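Teaching by Hand: An Afternoon of Box Folding at Siterholm

Maureen Blackburn has been folding cartons with two robot arms since June, and she would like people to stop calling it magic. 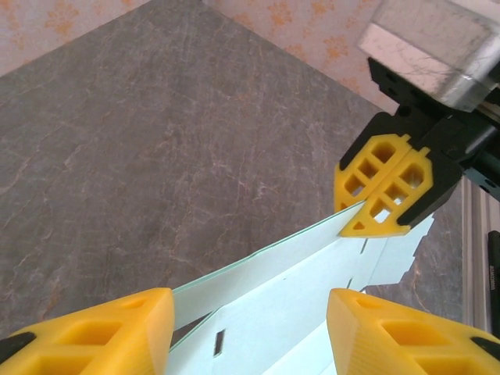 "I'm the one doing it," she said, when I asked what the machine was good at so far. "You hold the handles, you squeeze, and the arms go where your hands go. When people come through on a tour they watch me fold a box and they clap for the robot."

Blackburn is one of three operators at Siterholm, a small company that sells what it calls taught automation to packaging and fulfillment businesses. Before that she spent 14 years on the packing floor at Nuttall, where she reckons she could put a carton together without looking at it. Her job now is to do the same thing slowly, through a pair of remote handles, over and over, while the software keeps a record of every motion and every camera view. The recordings are then used to train a program that is supposed to fold the box without her.

I came in October because the company had told a trade newsletter that a new task could be taught "in an afternoon." I wanted to see whose afternoon.

Koen Van Dijk runs the teaching side. He is a tall, patient man who answers hard questions by first agreeing with them, and it took me a while to notice that he doesn't always come back to the answer. The sentence in the newsletter, he said, was accurate if you read it carefully.

"You can collect the demonstrations in an afternoon. For a simple task. Picking a thing up and putting it in a bin, yes. A carton, no. We have 1729 demonstrations of this carton and I would like more."

How many of those were any good?

"Good is a complicated word," he said. Then, after a pause: "We threw out 435."

Blackburn put it more plainly. "Some of those were me being tired. You get to four o'clock and you start pinching the flap before you've got it lined up, and then you're bending it, and now you've taught it to bend it. Some of them the tab went in crooked but it went in. Is that a good one? Koen and I argued over that for a week."

The argument matters more than it may sound. A program trained this way copies what it is shown, sloppy corners included. If one operator lifts the long flap first and another starts with the side tabs, the program can end up hesitating between the two. Van Dijk's answer has been to write a script for the operators, which they are expected to follow step by step. Blackburn thinks the script is fine and also thinks it gives the game away.

"If you have to write down every move for me so that I do it the same every time, then I'm wondering what we've gained over the old way, where the engineer wrote down every move for the robot."

I put this to Van Dijk. He said it was a fair point. He said the old way would not cope with cardboard, which bends differently from one sheet to the next and springs back when you let go, and that a person adjusts for it without thinking. Those small adjustments are what he is after. "Maureen can't tell me how she does it. I've asked. But it's in the data."

Is it, though? The handles give her no sense of touch. She told me that on the floor at Nuttall she folded mostly by feel, with her thumb riding the crease, and that she had to relearn the job with her eyes. She watches the fingers close and guesses how hard they're holding. Whatever her thumbs knew is not being recorded, at least as far as I can see, and when I said so Van Dijk nodded for some time.

"We get some of it back through vision," he said. "Not all."

I asked to see the program fold a carton with nobody on the handles. There was some discussion of whether the current version was the right one to show. In the end they ran it for me, 40 attempts across the rest of the afternoon, with Blackburn placing a fresh blank each time. By my own tally it finished 14. Van Dijk counted two more, where a tab was resting against its slot and, in his view, would have gone in with a nudge. A customer would have to pay somebody to nudge it.

Most of the failures looked alike to me. One arm would get hold of the flap and raise it, the other would come in a little early or a little low, and the cardboard would twist out of line. A person would let go and start over. The program mostly kept pushing.

"It never saw me give up," Blackburn said. "They told us to delete the ones where I gave up."

They have since changed that rule. Operators now record mistakes on purpose and then recover from them, and Van Dijk expects the numbers to improve a good deal. He may be right. He was also expecting that in the spring, according to a slide he showed me himself, which had a customer site in Oston running cartons by late summer. The Oston site is still running cartons with people. A second customer, Narnstead, has asked for a simpler task, and Siterholm has agreed to it.

I asked Van Dijk what would make him say the approach doesn't work for this job.

"I haven't set a number for that," he said. "Maybe I should."

Blackburn is less troubled by the question than I had expected. She likes the work, it's easier on her back than the floor was, and she has opinions on the handles that she says are finally being listened to. I asked whether she worried that she was training her replacement.

"Come back when it's replaced me for one shift," she said, and went to get another stack of blanks.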